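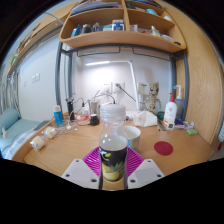 How a Referee Knows the Ball Went Out

Every ball game played on a marked field has to answer one question many times in each match: is the ball in or out? The answer depends on which sport is being played, because the sports do not share a rule. A ball in the same spot on the ground can be in play in one game and out of play in another.

The line belongs to something

A painted line has width. It is a strip, and a strip has two edges. A rulebook has to say which edge counts.

In soccer, the line is part of the field. The ball is out only when the whole of the ball has passed over the whole of the line. This applies on the ground and in the air. If any part of the ball is above any part of the line, play goes on.

In tennis, the line is also part of the court. A ball that touches the outside edge of the line when it bounces is in. The difference is that tennis looks only at where the ball bounces. A tennis ball may fly a long way outside the court and still be in play until it lands.

In basketball, the line is outside the court. A player holding the ball who puts one toe on the sideline is out of bounds, and so is the ball.

Looking straight down

A soccer ball is round, so the part that touches the ground is much smaller than the ball itself. The widest part is halfway up. When the bottom of the ball is resting on grass just past the line, its side may still hang over the paint. Viewed from directly above, the ball covers a little of the line, and it is still in play.

You can test this at home. Put a strip of tape on the floor and place a ball so that it touches the floor just beyond the tape. Kneel down and look from one side, then stand and look from straight overhead. The ball will seem to be in a different place each time. This effect is called parallax. It is the reason an assistant referee tries to stand level with the line when judging it - a person standing even a few steps to one side will see a gap that does not exist, or miss one that does.

Why the eye makes mistakes

A fast ball is difficult to judge for a second reason. The eye needs time to send a signal to the brain, and the ball keeps moving during that time. A soccer ball kicked hard can travel 28 meters in one second. It is past the line and off the net before an official has finished noticing it.

Blinking matters too. A blink can last 400 milliseconds, and one second contains 1,000 milliseconds. A ball moving at 28 meters per second covers more than 11 meters in that time.

What cameras do

Some large stadiums use cameras to help. Several are fixed high up, each pointing at the same area from a different angle. A computer finds the ball in each picture and works out where the separate views agree. That gives one position in three directions: along the field, across it, and up.

A camera takes a set number of pictures each second, called the frame rate. If a camera took 2000 pictures per second, a ball moving at 28 meters per second would travel 14 millimeters between one picture and the next. With fewer pictures, the gap is larger, and the computer has to estimate where the ball was in between.

Most games have no such system. School and park matches are decided by a person standing near the line, and the rules say that this person's decision stands.

Words to know

Out of bounds - outside the area where the ball may be played.

Parallax - the way an object seems to shift when you look at it from a different place.

Frame rate - the number of pictures a camera takes each second.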